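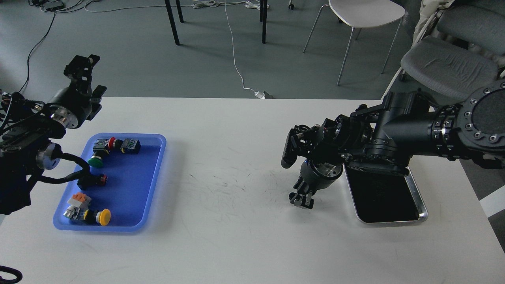 Page last changed: Feb 7, 2018

Clalport Stalking List
Subject: Re: High seat on the north ride, Veltwood
From: Rakiya Danladi

On the north ride seat, the earlier message is quoted in part. Answers underneath each point.

> I sat in seat 9 for two evenings and had does out on the ride both
> times, but the only animals inside 80 metres were stood on the
> skyline. Is there any objection to turning the seat round to face
> the bottom corner?

No objection to moving it. I would not turn it on the same tree. The ladder is set for the present lean of the trunk, and on the other side the feet would be on the edge of the drain. There is a straight larch 22 paces down the ride on the same side. From there the bottom corner is still in view and the ground rises behind every part of the ride except the gateway. The gateway has the footpath behind it and is a no-shoot arc from any position.

If the seat goes on the larch, the arc card in the hut has to be redrawn before anyone sits in it. The present card shows the old tree and will be wrong by enough to matter. Please do not pencil a correction on it. Take it down and leave the hook empty until the new one is up.

> Also the shooting rail is too high for my daughter. She can get her
> cheek on the stock or see through the scope but not both.

The rail on the Gruber seats is held by two coach bolts and there is a second pair of holes lower down. Use those. If it is then too low for an adult, a folded roe sack on the rail is enough to make up the difference. The Bratel seat by the pond has a fixed rail and cannot be altered. I would keep her out of that one until she has grown a bit.

On the rifle, check the length of pull before blaming the rail. If she is stretching to reach the trigger, her head will come back and she will lose the edge of the picture whatever height the rail is. Taking a spacer out of the butt is a five-minute job. Check the zero again afterwards from the bench, then from the seat, with her behind the rifle. Where I shoot it and where she shoots it may differ.

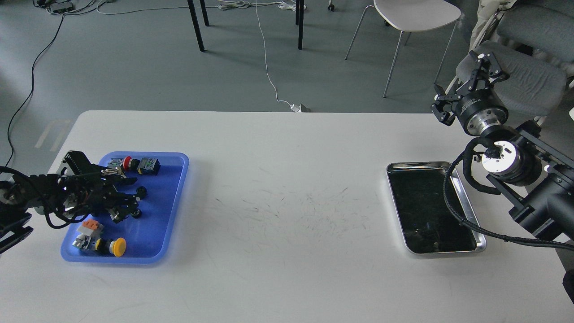 Blue tray at the left, stainless steel tray at the right.

> Last thing, how many does are left on the plan? The sheet in the hut
> has been rained on.

The plan covers the whole 381 hectares and is not split by block, so the sheet in the hut was never the master copy. I will send the current figure to the people with permits once the last two larder entries are in. Until then take no does north of the ride.

Straps: all ratchet straps on the tree seats are due for replacement in March. New ones go on before the old ones come off. Cut the old ones through so that they are not used again for something else. Where a strap has grown into the bark, leave it and tell me which seat.

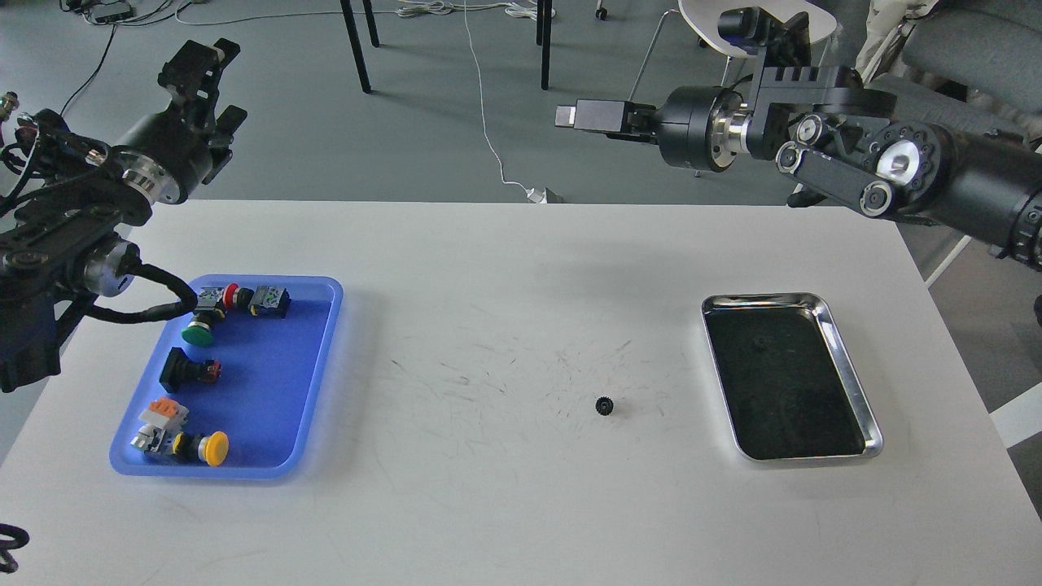
White table with grey scuff marks towards the centre.

Anyone free to help shift the seat, reply to me and not to the whole list. It needs three people and a second ladder. Bring a bow saw for the side branches on the larch, but leave the ones below the platform, as they break up the outline from the ride.

Rakiya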